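Gisterden Shared Workshop
Minutes of the Housekeeping and Recycling Meeting
August 13, 2024

Chair: Nabila Benjelloun
Present: nine members, plus two from the Cherkaoui room upstairs
Apologies: received from the Skastico print group

1. Minutes of the last meeting

Approved with one correction: the spare key is kept in the office, as it was before May. The sign on the hall closet has been fixed to match.

2. Floor clearing in the back room

Nabila opened with thanks all around. A lot of people had wanted this room sorted out for a long time, and it was great to hear so many of them offer to help!

The group went over what is on the floor at the moment. Most of the mixed trash is in the open cardboard box on the black mat — torn cardboard, wrappers, a can — and there are clear plastic bottles lying about to the right of it. The brown granules are a separate job. There is a pile of them in the small blue tray, with a few more on the mat beside it.

Agreed: granules go in the blue bucket, never in the cardboard box. Bottles get picked up first so that people have somewhere to put their feet.
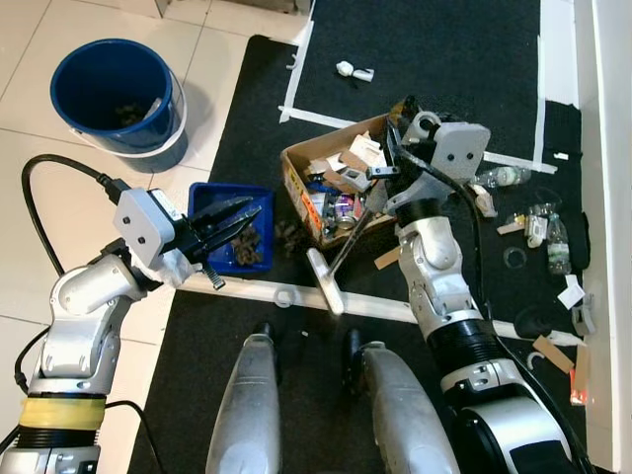

3. Sorting

Long and lively discussion. The question was whether to sort as we pick up or to box everything and sort it later at the table. The upstairs members sort as they go and love it. Others felt that stopping over every wrapper would slow us down.

Nabila suggested a middle way, and people really took to it: cardboard and bottles come out on the spot, and everything else goes in the box for the table. Flat cardboard should be stacked, please, and torn bits can go in a paper sack. Cans get their own bag by the door.

Agreed: try this for 3 weeks and talk about it again.

4. Buckets and liners

The clear liner should be folded over the outside of the bucket all the way around. If it only sits inside the rim it slides down as soon as anything heavy goes in, and then somebody has to fish it out by hand.
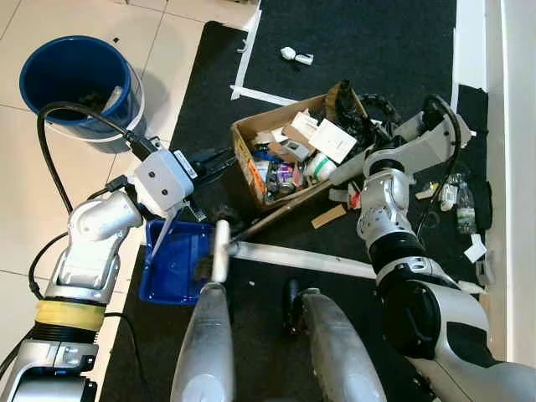 We also talked about liner size. The ones we buy now from Nurkis are a good fit and come 15 to a roll. A bigger case would save trips, and there is room for it under the stairs. Nabila will ask about delivery.

Trays should be tipped slowly, close to the bucket, and wiped before they go back on the shelf. The suggestion of a second blue tray was warmly received, and one of the upstairs members thinks they have one to spare.

5. Mat and tape lines

The white tape on the mat stays where it is. Please sweep along it instead of across it, as the ends lift very easily. Anyone who sees a loose end can press it back down or put on a fresh strip (tape is in the office).

The strip of tile between the mat and the cabinet was raised too. Things pile up in front of the drawers, and we would all love to get them open without moving a heap of cardboard first. Two members offered to take that side on as their own project. Wonderful!

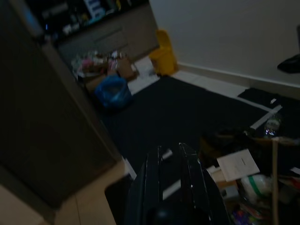

Back room, cabinet side, with the blue bag in front of the pile.

6. Money

Cleaning supplies for the year so far come to 2,394 against a budget of 3,000. Everyone was happy with that. The larger case of liners was approved, as long as delivery is free.

7. Any other business

The hall light is buzzing again. Nabila to call the electrician.

A request for music during cleanups was passed with a cheer — whoever arrives first picks.

Next meeting: same room, same time, date to be posted on the board.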